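Notas para la charla: «Lo que vi en la jornada de puertas abiertas de Nollora»
Versión para leer en voz alta. Lunes, 10 de febrero de 2020

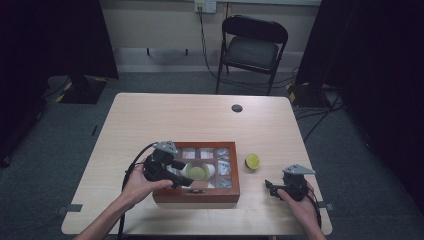
Empezar por la invitación. Leerla despacio: «Venga a ver el futuro del trabajo manual». Pausa. Preguntar quién ha recibido una parecida este año. Levantarán la mano casi todos.

Contar que fui en noviembre, a la nave de Risholm, con la cabeza puesta en otra cosa: quería saber si alguien de allí me daba un plazo. Volví sin plazo y con una bolsa de tela.

La demostración que más me interesó era la modesta. Una mesa, una caja de madera con tapa de cristal y compartimentos, media lima dentro y otra media fuera. Las pinzas las llevaba una persona, una en cada mano. Insistir en esto, que en la sala se suele perder: quien decide dónde agarrar y por dónde acercarse sigue siendo una persona. Se graba lo que hace y con eso se pretende enseñar a la máquina. Puede ser una buena idea. No es autonomía, y el folleto usaba esa palabra en la portada.

(Si van cortos de atención, saltar al bloque de las cifras.)

Las cifras. En el panel de Riritz, el programa que presentaban, ponía 3000 demostraciones grabadas. Pregunté cuántas se habían descartado. Me dijeron que lo mirarían. Pregunté también cuántas tareas distintas había ahí dentro: 7. Dejar que el público haga la cuenta sin ayudarle. Después, la frase del 100 % de éxito «en condiciones controladas». ¿Qué condiciones? ¿La misma mesa, la misma caja, la misma luz? No lo sé, lo pregunté dos veces.

Ser justo aquí. La gente del puesto fue amable y la parte técnica contestó mejor que la comercial. Coger una fruta cortada sin aplastarla es difícil, y abrir una tapa sujetando la caja con la otra mano, también. Decirlo sin ironía.

Pasar a D'Amico, que tenía el puesto de al lado y vendía lo contrario: pinzas fijas, una sola pieza, nada de aprender. Menos público, ningún vídeo. Me dieron precio en el momento.

Preguntas que propongo llevar a la próxima visita:
¿Cuántos intentos fallidos hay por cada uno bueno?
¿Quién mueve las pinzas hoy?
¿Puedo traer yo el objeto?

La tercera la hice. Llevaba un tarro de mermelada en la mochila. Me dijeron que ese día no.

Turno de palabra. Si preguntan si compraríamos: todavía no, y explicar lo del tarro otra vez si hace falta.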